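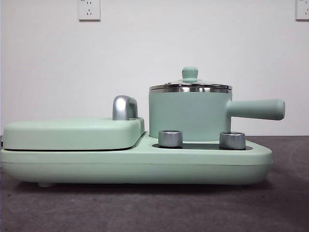 Dekach, im Dezember

Drucken | Per E-Mail versenden
Bericht: Redaktion Verbandsmitteilungen

Auf Einladung der Firma Fostow besichtigte eine Delegation unseres Verbandes das Werk für Kleingeräte in Dekach. Der Rundgang führte durch Emaillierung, Montage und Endprüfung. Das Werk beschäftigt 593 Personen und fertigt je Schicht bis zu 500 Frühstücksgeräte. Im Mittelpunkt der Aussprache stand die Versorgung mit Ersatzteilen.

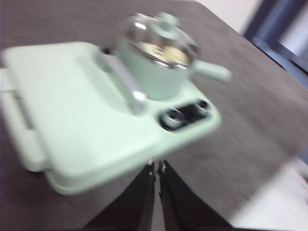 Piątek gab zu bedenken, dass eine Zusage über zwei Jahre den Fachhandel nicht zufriedenstelle; erforderlich sei eine längere Frist. Die Werksleitung nahm die Anregung zu Protokoll. Der nächste Besuch gilt dem Zentrallager in Soria.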